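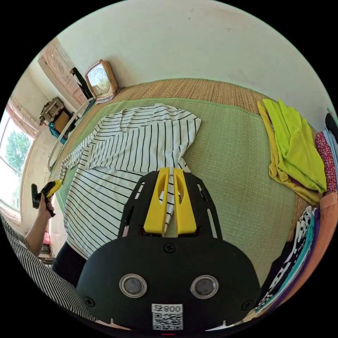 Visit to the Hasmont rest area and its open day

I went to the open day at Hasmont with my colleague Mariann Veres. We both write for a small site about roadside services, and we wanted to see the new building before the holiday traffic came. The invitation said that visitors should use the eastbound entrance. We followed the signs from Batham and missed the turn the first time, because the sign stands behind a bridge.

Hasmont has two sides, one for each direction, and they are joined by a footbridge. The westbound side is the older one. It still has the low brick restaurant with the flat roof, now closed, and a fuel station with six pumps. The eastbound side was rebuilt and opened again in October. Both sides belong to Vurkance, a company that runs a few other stops in the region, among them the one at Galbraith.

Our guide was Fatos Dimitriou, the site manager. He has worked at Hasmont for many years and he remembers when the restaurant had waiters. He took a group of us first to the kitchen, where two cooks prepare the food for both sides. The warm dishes go over the footbridge in closed carts. I asked what they do when there is ice on the bridge, and he said that it is covered and heated, but the elevator on the west side stops sometimes and then they must drive the food by the service road.

After the kitchen we saw the truck parking. There are 50 places for trucks, and by evening all of them are taken. Drivers pay at a machine near the showers. The showers were clean, with good hooks and a real bench to sit on, a thing I often miss in such places. The price for one shower is 2 euros, and with a fuel receipt it is free.

Mr. Dimitriou told us that the rebuilt side had 1306 visitors on its first day. They had ordered 2000 paper cups for the whole week and had to call Galbraith for more. Mariann asked about charging for electric cars. The chargers are behind the main building, and I must say the way to them is poorly marked. We met a family there who had driven around the parking lot for some time. The manager wrote this down, so I hope there will be a better sign.

We also walked over the footbridge. The windows are dirty on the outside but you can see the road in both directions, and children like it very much. On the west side we drank coffee from the small kiosk. It was cheaper than the coffee in the new building and in my opinion stronger.

Practical notes for those who want to stop there: the toilets are free on both sides. The shop on the west side closes at night, the east one stays open. It is not possible to cross by car from one side to the other, the service road has a gate. Dogs have a fenced piece of grass behind the truck parking, with a water tap.

We left in the afternoon and stopped at Galbraith on the way home to compare. It was too full to take notes, so Mariann will write about it separately.

Posted Dec 30, 2025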